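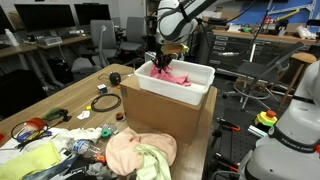
Pink cloth in a translucent plastic bin, set on a cardboard box.

Unit 3: Storing Household Textiles

Textiles in storage are damaged mainly by light, damp, insects, and sharp folds. Wash or air every item before putting it away. Starch should be rinsed out, as it attracts silverfish.

Containers
Polypropylene and polyethylene bins are suitable for most cottons and synthetics. Ordinary cardboard is acidic and yellows cloth over time, so line it with washed muslin. Do not store wool in a bin that has held mothballs.

Folding
Pad each fold with a roll of acid-free tissue. Refold along different lines every March. Large flat pieces, such as tablecloths, do better rolled on a tube.

Labeling
Write the fiber, the date of last washing, and the room on a cotton tag. The Ilville collection, with 571 pieces, uses one tag per item and one list per shelf.

Reading: Oksanen handout, sections on wool and silk. Bring one folded cotton item to the next class.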